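Two arms, one plate

Filed under: Robots, Workshop, Works in progress

16 March 2022

So the second arm is finally bolted down! I've had a bench slot at Taller since November, and for most of that time there was one arm on the rail and one in pieces in a crate under the bench. Over 600 dollars in replacement actuators later (please don't ask, I stripped two gears in one evening) I have a left and a right, and they mostly listen to me.

The job I picked for them is dishes. Not washing, I'm nowhere near brave enough for water, just moving plates between a bin and the table and passing them from one gripper to the other. Picking up is fine now. The handover is where I've been losing my weekends, with both grippers on the same plate and each arm having its own opinion on where that plate is. If they disagree by even a little, something slips or a joint starts to complain.

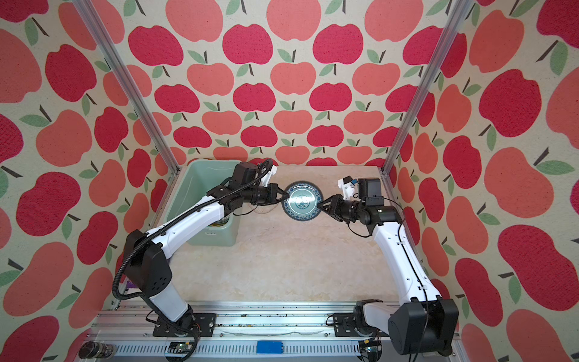 I ended up adding a 30 millisecond wait before the giving side lets go, and I turned the grip force way down on both. The control code is my own mess, I call it Cosirik, and the handover part alone is 224 lines that I keep promising to clean up. There's a branch where the receiving arm gives a tiny tug first to check it has hold of the rim, and I like that one a lot, but it throws off my joint limits and I haven't figured out why.

The wallpaper was left over from my kitchen, by the way. I love it. The big apples on the sides make me happy every time I sit down.

Next up is cable routing (those wrist cables are going to snag, I can feel it) and then bowls, which scare me.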